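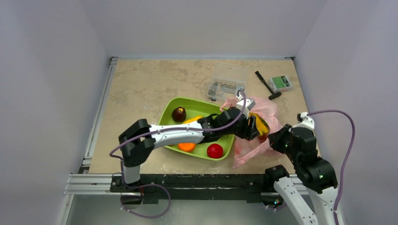

左臂的夹爪伸到粉色袋子的袋口，右臂的夹爪挨着袋子右边。

Holtatham 常见问题

大家好！我是 Holtatham 的维护者之一，平时主要写规划那一块，论坛和群里的提问也多半是我在回。同样的问题回到第五遍的时候，Catriona Tosh 说你干脆写成一页吧，于是就有了这个页面。想到哪写到哪，顺序有点乱，建议直接用浏览器搜关键词。

Holtatham 到底是干什么的？

一套双臂操作的软件栈，从相机读图开始，一直管到往关节发指令。感知部分叫 Lostberg，负责告诉你桌上有什么、在哪儿、能不能抓；录制和回放的工具叫 Vorkport；中间的规划和调度没有单独的名字，大家就管它叫 Holtatham 本体。三个部分可以分开装。有人只用 Vorkport 看日志，完全没问题，我自己也经常这么干。

La 又是什么？名字好短，搜都搜不到……

对不起！这个名字是 Hiếu Cù 起的，当时仓库里只有两个文件，谁也没想到会留下来。La 是描述任务用的小语言，写起来像缩进的清单：哪只手、碰什么、碰之前要满足什么条件、失败了退到哪一步。搜的时候请加上 Holtatham 一起搜，不然出来的全是唱歌的。

控制频率是多少？能不能调高？

策略层默认 50 Hz，底层关节控制跟着你的驱动走，我们不插手。往上调是可以的，配置里改 policy_rate 就行，不过请先看一眼 Vorkport 里的周期抖动曲线。很多人一上来就翻倍，结果相机帧根本跟不上，策略拿着同一张图算两遍，动作反而一顿一顿的。我建议先把抖动压下去，再谈频率。

两只手会不会撞到一起？

会！如果你把互斥区关掉的话。默认情况下两臂共享一张占用表，谁先申请到某块空间谁先进，另一只手在外面等。像开头那种场面，两只夹爪都凑在同一个袋子边上，占用表就会变得很挤，这时候要用 La 里的 share 关键字，明确告诉规划器这一小块允许两只手同时进，再给一个最小间距。

间距别设成零。我试过。修夹爪手指花了一下午，Struan Tosh 到现在还拿这事说我。

一只手总在等另一只手，怎么办？

先看日志里有没有 wait_claim 连续出现。有的话，通常是某一步做完没释放空间。老版本的 La 写完 grasp 之后要手动写 release_zone，新版本会自动释放，但前提是这一步有明确的结束条件。你要是写了 until: never（别笑，真的有人写），那它就真的永远不放手。

另外一种情况是两只手互相等，也就是死锁。规划器会检测，超过 50 毫秒没有任何一方拿到新空间，就让优先级低的那只手退回上一个安全点。优先级默认左手高，没什么道理，Cameron Chisholm 当年随手写的，可以改。

塑料袋这种软东西，Lostberg 认得出来吗？

认得出来，但是跟认硬东西走的是两条路。硬物体给的是位姿，软物体给的是一张区域掩码，再加几个候选点：边缘、开口、褶皱的高点。袋子没有所谓的“朝向”，所以你在 La 里写 align_to: bag，会直接报错，这是故意的。请写 align_to: bag.opening。

半透明的袋子最麻烦。袋子里的东西透过一层膜也能看到颜色，检测器会很高兴地告诉你那里有个水果，可它分不清是在袋子里面、外面，还是隔着一层。我们的做法是给每个检测结果加一个 behind_film 的分数，分数高的默认不许抓。阈值要自己调，不同颜色的袋子差得挺多的，粉色和白色就不能用同一个值。

为什么深度图上袋子那块全是洞？

透明和反光的表面，深度相机本来就不太行。Lostberg 遇到这种洞不会去补，只会标成“未知”，规划器对未知区域的态度是可以慢慢靠近，不可以快速穿过。所以你会觉得手臂快到袋口的时候突然变得很小心，速度掉下来一截，那是正常行为，不用提 issue 啦。

实在嫌慢，可以把 unknown_speed_scale 调大一点点。一点点！

腕上的相机和固定相机，到底信谁的？

两边都信，看距离。远的时候以固定相机为主，全局位置稳；夹爪靠近目标以后，权重慢慢移到腕部相机。中间有一段两边会打架，尤其是前臂正好横在托盘上方的时候，固定相机看不到被挡住的那部分，它会以为东西没了。老版本真的会把物体从场景里删掉，然后规划器就开心地从那里穿过去……现在改成了“被遮挡”状态，位置沿用最后一次看到的，置信度随时间往下掉。

如果你发现物体列表里有些条目一直挂着不消失，多半就是这个状态。手臂让开之后会自动刷新。也可以在控制台里打 scene refresh，强制重新看一遍。

标定多久做一次？

碰过相机支架就做。没碰过的话，我自己每天上午开机的时候跑一遍快速检查，它会让夹爪去几个固定位置，对比两个相机看到的结果。误差超了会用黄字提醒，再大就是红字，拒绝启动。请不要把红字那行注释掉，我知道在哪个文件里，你也知道，咱们都装作不知道好吗。

桌上放着别的东西会影响吗？比如工具、零件盒？

会影响一些。没有在任务里提到的物体一律当障碍物处理，规划器会绕开，绕得还挺远。像我们桌上，靠里的位置有个透明分格盒，盖子翻开着，格子里是一堆金属小零件，旁边还横着一把黑色锤子。锤子好办，形状清楚，颜色也深。透明盒子就烦人了，盖子那一片在深度图里时有时无，障碍物的轮廓会一帧大一帧小，规划出来的路径跟着抖。

解决办法是在场景文件里手动框一个 keepout 区域，把整个盒子连盖子罩进去。框完记得锁定，不然 Lostberg 会试图“帮你优化”它的大小。还有，盖子算高度的时候按翻开的状态算！合上盖子时量的尺寸，翻开之后就不作数了。

Lostberg 自带多少种物体？

自带的类别表里有 43 种，水果蔬菜占了一大半（Ailsa Dalgleish 负责整理的，她挑东西的标准我至今没搞懂，光是圆的、红的就有好几种）。圆而且红的东西特别容易互相认错，番茄和小苹果在强光下面简直是双胞胎。如果你的任务不在乎具体是哪一种，请直接用 La 里的 any(round, red)，又快又稳，比纠结类别名靠谱多了。

要加自己的物体，录一段 Vorkport，拖进标注界面，框几帧就能用。不需要从头训练。

没有显卡能跑吗？

规划和控制可以，Lostberg 不太行。CPU 模式是有的，能出结果，只是慢到你会想去泡杯茶。显存 8 GB 够跑默认模型，双臂加上固定相机，三路图像一起进也没问题。显存再小的话，把腕部相机的分辨率降一档，别动固定相机那一路。

Vorkport 录的文件太大了！

先检查是不是开了原始深度。默认是关的，但有个旧的配置模板把它打开了，抄那个模板的人都中招了（模板是我写的，抱歉）。关掉之后会小很多。还嫌大的话，可以只保留事件前后的片段，其余时间段只存关节数据，回放时图像会停住，关节曲线照常走。

回放的时候动作和画面对不上？

看时间戳来源。相机和手臂如果各用各的时钟，录久了一定会漂。设置里有个“统一到主机时钟”，勾上。已经录好的文件也能救，用 vorkport align，它会找夹爪开合的瞬间去对齐，画面里看得清夹爪的那一路效果最好，所以一般选腕部相机。开合次数太少的录制它会拒绝处理，只能手动拖了。

线缆会被规划进去吗？

不会，规划器眼里没有线缆。腕上相机的线沿着前臂走、在肘部绕过去的那种走法，腕关节转多了就会拧。我们提供了一个累计转角的软限位 wrist_wind_limit，到了就强制往回转。默认值比较保守，线留得松的话可以放宽。改之前请先用手慢慢带着手臂走一遍全程，盯着肘部那个弯。

任务写了一半想改，要重启吗？

不用。La 支持热加载，保存文件之后，当前这一步做完就会切到新版本。唯一的例外是你改了手的分配，比如原来左手干的活换成右手，这时候它会停下来等你确认。控制台会出现一行 confirm handover，输 y 就行。夹爪里正拿着东西的时候别改分配，我会紧张。

抓空了它自己知道吗？

夹爪合到底、手指之间没有阻力，就判定抓空，按 La 里的 on_empty 走。薄塑料膜是个坑：夹住了一层膜，夹爪读数跟什么都没夹几乎一样。做袋子相关的任务，请把 check_by 从 width 换成 vision，让腕部相机来看。慢一点，但是误判少得多。

能不能用在单臂上？

能，把 arms 设成一个就好，占用表会自动关掉。文档里凡是写着“另一只手”的地方请自动忽略。

怎么提 bug？

带上 Vorkport 的录制片段、La 文件和版本号。只发一句“它不动了”的，我真的没办法呀。片段不用长，出问题前后各留几秒就行。感知的问题请打 lostberg 标签，Hiếu 会先看到；规划的问题归我；装不上、编译不过的归 Cameron，他在那个频道里回得最快，尤其是晚上。

下个版本什么时候出？

四月。会带上新的软物体候选点和重写过的 La 报错信息（终于会告诉你是哪一行了！）。想提前试的可以切到 next 分支，场景文件的格式变了，切之前备份一下，转换脚本在 tools 目录里。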